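Home-site sessions: proposed wording on wrist camera view and window coverings
Posted by Olaia Requena, 13th August

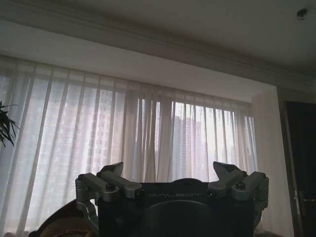 Benito Paredes: Before this goes into the guideline, I would ask that section 4 state who is responsible for windows. The July draft says only that "exterior views shall be limited," and operators at Pravby and Hemmin have read that in two different ways.

Olaia Requena: The intent is that the session lead confirms coverings are closed before the arm is enabled. Sheer curtains are acceptable under the current text.

dranitz_ops: I do not agree that they should be. Tall buildings remain recognizable through sheer fabric in daylight, and a skyline can be enough to identify an address. We require opaque blinds at all 11 of our sites.

Olaia Requena: Opaque blinds change the lighting considerably, and the purpose of home sessions is to work in ordinary light. I would support a requirement to review upward-facing views separately.

hkl_safety: May I raise a separate matter? Section 6 requires that the fingers be brought to the rest position before any person comes within reach. It does not say whether the wrist may be raised at that time. Our practice is to lower the wrist first.

Benito Paredes: Agreed. Wostus uses the same order, and it should be written as "shall," with no exception for short pauses.

dranitz_ops: No objection on section 6. On section 4, we reviewed 1,942 clips and withheld 19 on account of the view outside. I maintain that sheer fabric should not be permitted above street level.

Olaia Requena: Both comments are recorded. Section 6 will be revised as proposed. Section 4 remains open, and alternative wording may be posted in this thread.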